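Where Does Wood Get Its Stripes?

Look closely at a table, a door or a wooden spoon. You will probably see lines running along it. These lines are called the grain. The grain was there long before anyone cut the tree down.

How a tree grows

A tree grows in two ways. The tips of its branches and roots get longer, and its trunk gets fatter. The trunk grows from a thin layer just under the bark. Every year this layer makes new wood on the outside of the old wood.

In places with warm summers and cold winters, growth starts fast in spring. The wood made then is usually pale. Later in the year growth slows down, and the wood is darker and harder. One pale band and one dark band together make one growth ring.

If you count 35 rings on a stump, the tree was 35 years old when it was cut. An oak can easily have 200. A wide ring often means a good year with plenty of rain. A thin ring can mean a dry year.

From rings to lines

Rings are round, so why are the lines on a table long? Think of a trunk as a stack of paper tubes, one inside the other. If you slice straight across the tubes, you see circles. If you slice them from top to bottom, you see long lines.

Sawmills cut most boards the long way. A board from near the middle of the trunk often has straight, even lines. A board from nearer the outside may have curves and pointed arches - some people call these "cathedrals."

Knots are the dark, round spots you find in some boards. Each one shows where a branch joined the trunk.

Why is wood different colors?

Each kind of tree makes its own mix of natural chemicals, and these give wood its color. Maple is creamy. Walnut is brown. Cherry is pinkish at first and turns darker as light falls on it. People can also change the color with a stain, so you can't always name a tree by its color.

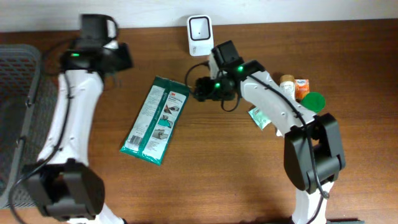

A wooden tabletop with a reddish-brown grain.

Try it yourself

You need a sheet of thin paper and a crayon with the wrapper peeled off. Find some rough, bare wood and ask before you use it. Lay the paper on top and rub gently with the side of the crayon. The harder lines may show up darker on your paper.

Words to know

Grain - the lines and patterns in wood
Growth ring - the wood a tree adds in one year
Knot - the place where a branch joined the trunk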